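Site visits | Manipulation and teleoperation

Open day at the Stomholm demonstration lab
January. Posted by Araba Tsikata

The Stomholm lab opens its collection rooms to outside visitors once a year. I went to see how Ametepe, the group that runs it, records training tasks, and to compare its hand-held method with the remote-control rig we use at Zambridge.

Remote control came first. An operator sits at a pair of leader arms and the follower arms copy the motion at a fixed rate of 100 readings a second. Visitors could try a short pick and place. The lag was small but I overshot on every approach. Staff said new operators need a week before their recordings are kept.

The second half of the visit dealt with hand-held grippers. The operator carries the gripper to the task, a camera on the tool records each attempt, and the path of the hand is worked out afterwards from the video. No arm is needed at this stage. The set we were shown is a packing task recorded in homes: small goods on a table, an open cardboard box, and as little tidying beforehand as possible. Ametepe holds 2408 accepted attempts for it and wants 3000 before the next training run.

Blur is the main cause of rejected attempts. The tool stays sharp because it moves with the camera, while the table smears whenever the wrist turns quickly. Clear plastic bags add reflections, and their outline changes each time they are touched. Operators are told to slow down before closing the fingers and to keep the target between the pads.

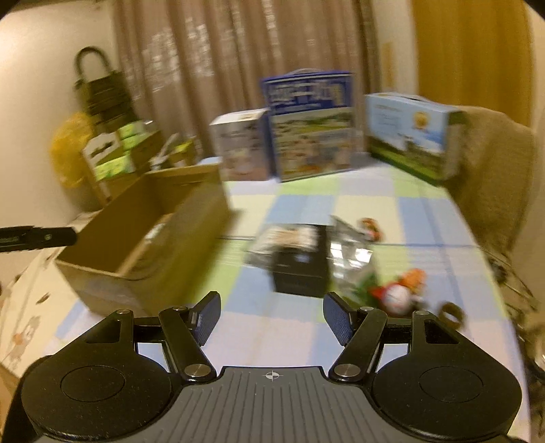 Questions from the floor

Someone asked about finger wear. The pads are replaced after seven days of use, whatever their condition. Another visitor asked whether failed grasps are thrown away. They are kept if the operator recovers and finishes the task, and dropped otherwise.

I asked how the two kinds of recording are mixed. The reply was that hand-held data is used first and remote-control data last, on the same arm that will do the work. No success rates were given out. The labelling software, Tudance, was shown on a slide only.

Parking is behind the building and fills by 9 am.

Related items
Leader arms compared: weight, reach and backlash
Notes on gripper calibration at Zambridge
Tudance: first look at the labelling screen
Visit report: Stomholm cable assembly cell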